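We use cookies to improve this archive. By continuing you accept our cookie notice.
3 min read

Subject: Re: [Plullska-home] Where to keep tape and small packing things
From: Girish Nigam
Date: 4 July 2021

Saodah Kusuma wrote:
> I am still losing the tape every time I pack an order. It ends up
> under the paper or in another room. Girish, you said you stopped
> using drawers for this. What do you use now, and does it take up
> much space? I send out 13 parcels in a normal week and 16 in a
> busy one, so whatever I do has to stay out on the counter.

Hi Saodah,

I use wicker baskets. The drawer was too shallow for a full roll standing or lying, and it jammed. The one I use for tape is the brown rectangular kind with a rolled rim, in synthetic weave. It lives on the gray counter and nothing else is allowed to move in for long. 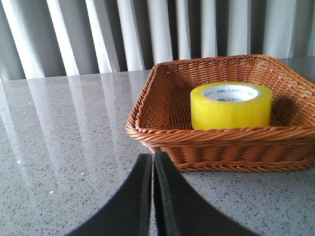 I keep the tape in it between orders and put it back before I write the label. That took a couple of weeks to become a habit. The scissors have their own place on a hook, so I don't reach in and catch a blade.

As for space, measure your counter first. I bought my first basket from Brastolano without measuring and it was too deep to leave room for a box next to it. The Upadhyay ones are narrower. Synthetic weave is easier to look after than real cane, in my experience — I shake it out over the sink and wipe the rim with a damp cloth.

I would start with tape only. When I had labels, string and pens in the same basket it turned into the drawer again. Labels went to a folder and the string went back to the closet. 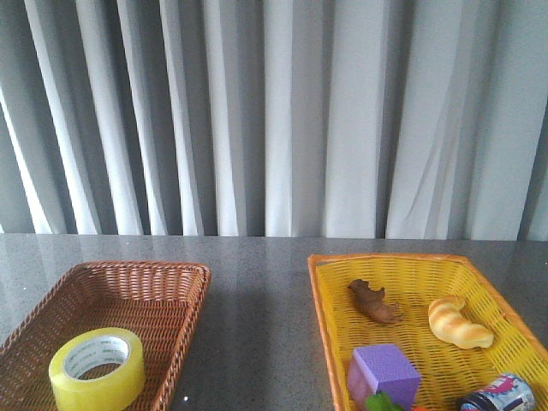 Tape in the brown basket, on the table by the curtain.

On your other question, I have not tried the Tida dispenser. There was a thread on it last October, message 668 in the archive, and opinions were split. I fold the end of the tape under by half an inch and that does the job for me.

If you want the inside measurements of the basket, write back and I'll get the ruler out.

Girish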